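Print this page
E-mail this page

Section 7: Field Day Set-Up (Snow)

Read this section indoors, while you can still turn pages. It covers getting the Pomare rover from the club room to the snow course at Limville and persuading it to move once it's there. If you are running on grass in August, skip to Section 8 and enjoy your warm fingers.

Before you leave the building

1. Charge both battery packs until the charger shows a steady light. A blinking light means it's thinking. Wait for it to finish.

2. Load the current Kustau build onto the controller. The version number on the screen must match the one on the whiteboard. If the whiteboard has been wiped, ask whoever is holding the eraser.

3. Fit the winter treads, arrows pointing forward. Both of them.

4. Pack the field box: hex keys, spare fuses, tape, the short cable, the long cable, and the other short cable that everyone says we don't need.

CAUTION: Disconnect the battery before carrying the rover. It has a drive motor on each side and no opinion about where your sleeve ends.

At the course

5. Pick your operator position first, then put down the rover. Teams that do this the other way around spend the first run walking after it.

6. Place the base station where it has a clear line to the far marker, which is 160 feet out. Snowbanks count as obstacles. So do teammates.

7. Connect the battery and stand clear. The rover will twitch once. This is normal and has been normal for three seasons, in spite of several attempts to fix it.

8. Wait for the link light. Allow 13 seconds before anyone starts pressing buttons.

Operators may sit for long runs. Stretch your legs out in front of you, heels down, and keep the controller in your lap under the flap of your jacket. Batteries dislike the cold as much as you do, and your lap is the warmest place on the course.

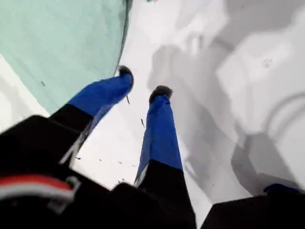
Lizelle Modise
Field Lead and Manual Editor, Uvurach Robotics Club

Bright snow is hard on the vision code. Flat white gives it nothing to hold on to, while shadows give it far too much, and small dark specks of debris get promoted to landmarks if you let them. Boots are worse. The rover likes a dark boot on white ground and will drive toward one with real affection.

9. Run the snow calibration from the Kustau menu with all feet out of the rover's view. Yours included.

10. Set the contrast threshold to 77. If the rover stops for every twig, lower it a little at a time. If it stops for nothing, raise it, and move your shins.

11. Drive one slow lap by hand before switching to autonomous mode. Keep a thumb on the stop button for the whole lap.

NOTE: Save the calibration under a name another person could understand. "Final2 REAL" is already taken.

CAUTION: If the link drops, the rover should halt by itself. Do not test this by walking away with the base station.

Packing up

12. Disconnect the battery, brush the snow out of the treads, and bring everything inside. Leave the rover on the drip tray overnight with its cover off. Do not speed this up with a hair dryer. We own a melted sensor bracket and are not looking for a second.

13. Write up the log before going home, including the part where it hit the marker.

Related items

Section 6: Winter Treads and How to Remove Them
Section 8: Field Day Set-Up (Grass)
Kustau Menu Reference
Limville Course Map and Parking
Spare Parts Sign-Out Sheet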